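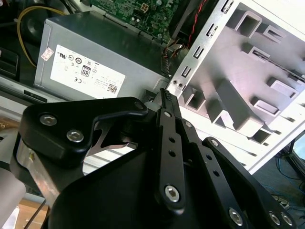
From: Annapurna Kandasamy
To: refurb-list
Date: 2022-11-01
Subject: Re: Choosing a thermal pad thickness for small form factor rebuilds

> I have a batch of Kurden desktops to rebuild and the original pads between
> the voltage regulators and the heatsink plate fall apart when the plate is
> lifted. The parts sheet only says "pad, grey". I measured what was left of
> one and got 1.4 mm, but it was squashed and torn at one side. Do I order
> 1.5 mm and be done with it? Also, can I stack two thinner ones? I have most
> of a sheet of 1 mm left over from the Husgate job.

Don't order from the old pad. A pad that has been under load for years takes a set, and the figure you get depends on how hard you press the calipers. Measure the gap instead.

The method I use is a small ball of modelling clay wrapped in cling film. Put one on each regulator, fit the heatsink plate with all its screws, tighten to the normal torque, then take it off again and measure the clay with the depth end of the calipers. Do it at both ends of the row. On the Kurden boards I have had apart the gap is wider at the end nearest the power connector, by enough to matter if you are working to the nearest half millimetre.

Once you have the gap, add the compression. Soft pads want something like a quarter of their thickness taken up when clamped, firm ones a good deal less. For a gap of 1.5 mm that puts you at 2 mm in a soft pad. If you fit a 1.5 mm pad to a 1.5 mm gap you have contact on paper and very little in practice, and the regulators will run hot under load while the processor temperature looks perfectly normal.

On stacking: I would avoid it. Each extra surface adds its own contact resistance, and the two layers creep against each other when the plate is screwed down. I have opened machines where the upper pad had walked halfway off the lower one. If the 1 mm sheet is all you have and the machine is only going to be used for testing, it will do for an afternoon.

I ran a rough comparison in March on one board, same plate, same screws, same load, room at 21 degrees. Readings are from a thermocouple on the hottest regulator after 60 minutes:

Plasteo soft, 2 mm, single: 71 degrees
Plasteo soft, 1 mm, stacked pair: 79 degrees
Sopacua firm, 2 mm, single: 76 degrees, board visibly bowed
Original pad put back: 88 degrees

One board and one run each, so treat the differences between neighbouring lines with caution. The bowing with the firm pad is the part I would take seriously. The plate on these is held at the two ends only, and a firm pad in the middle pushes the board down between the fixings. I took that one off straight away and went over the solder joints with a loupe. No damage found, but I would not leave a board like that in service.

The conductivity printed on the packet is a poor guide. The higher-rated pads tend to be the firmer ones, and in a thick gap with a weak clamp a softer pad of lower rating often gives a better result. I would rather have the hardness figure, which Plasteo do give if you go as far as the second page of the data sheet.

Cutting: leave the film on both sides and use a fresh blade against a steel rule. Peel the lower film, place, then peel the upper one immediately before the plate goes on. Clean both metal faces with isopropyl first and let them dry. If a pad lifts at the corner while you are peeling, bin it. Trapped air doesn't come out again.

As to quantity, a sheet of 100 by 100 mm does three Kurden boards with a little waste if the strips are cut lengthways. I got 33 boards out of the last box of sheets, including two I had to redo.

Does anyone have figures for the putty type in a gap this wide? I have a tub here but haven't tried it - the maker says it doesn't pump out, and I would like to hear that from somebody who has opened a machine again after a year or so.

Annapurna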